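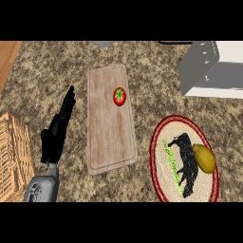
Chapter 4
Looking After the Gripper

The first arm I was ever put in charge of dropped things. It didn't drop them every time, which would have been easy to chase, but maybe twice in a shift, and always when Barbara Adamczyk was walking past with visitors! I spent most of an April rewriting the grasp code (I was young and I liked code) before she handed me a feeler gauge and told me to go look at the fingers. One of the pivot pins had worn. The fix took me 13 minutes, and that included finding the right screwdriver.

So we're going to start at the fingertips and work back toward the wrist, the same order I use at the bench. The cell we'll follow is the one I still run at Stavari, a single arm with a two-finger gripper, set up for kitchen jobs. Soft produce is a wonderful test of a gripper, by the way. A worn joint that gets away with holding a steel block will leave a dent in a tomato, and you'll know before lunch.

You'll need the service log from Chapter 3, a clean rag, a small torque driver and the gauge. Before you touch anything, open the fingers all the way, stop the arm, and lock out the power. Yes, even for a quick wipe.

My own schedule is simple. I wipe the pads every morning, check finger play every 30 hours of running, and pull the whole gripper off the wrist at around 3,000 cycles. Ksawery Walczak, who taught me most of this, thinks I pull it too often. We'll get to his argument in Section 4.3.

4.1 Checking for finger play

Hold one finger near its tip and rock it gently from side to side.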